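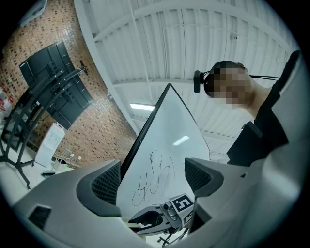
Section 4. Introducing the Bultau Task Program to Staff

Bultau learns routine tasks from the people who already perform them, and site managers should settle staffing before any equipment is issued. Work areas need no remodeling; demonstrations may take place beside a brick wall, a rolling display stand and a whiteboard with marker scribbles on it. Tritason recommends a briefing of 34 minutes for each shift.

1. Post the list of tasks to be automated. Name the position affected – never the individual.

2. Assign 2 operators to each task. Demonstration hours count as regular working hours.

3. Issue one pair of hand-held grippers to each operator and check the fit of both.

Note: Operators keep their job title and rate of pay throughout the program.

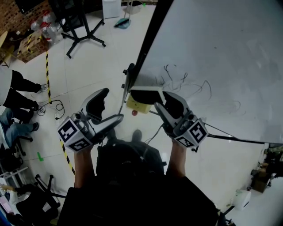 Will the operator's position be removed once the task is automated?
The position remains on the staffing plan until the July review, when the manager and the employee agree on new duties in writing.

4. Record 100 accepted demonstrations per task. Allow a break between sets.

Caution: Stop the session if an operator reports strain in the wrist or shoulder. Do not resume that day.

5. Transfer the task in stages. During the first stage, the operator supervises every run and may halt it at any time.

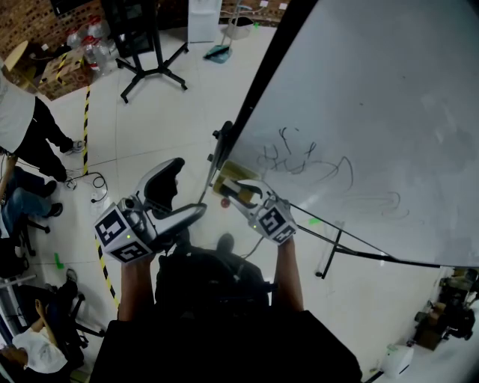 During the second stage, supervision is reduced to spot checks, and the hours released are entered in the Trovau log under the operator's department. These hours may not be reassigned without the department's consent.

Revised 2022-10-07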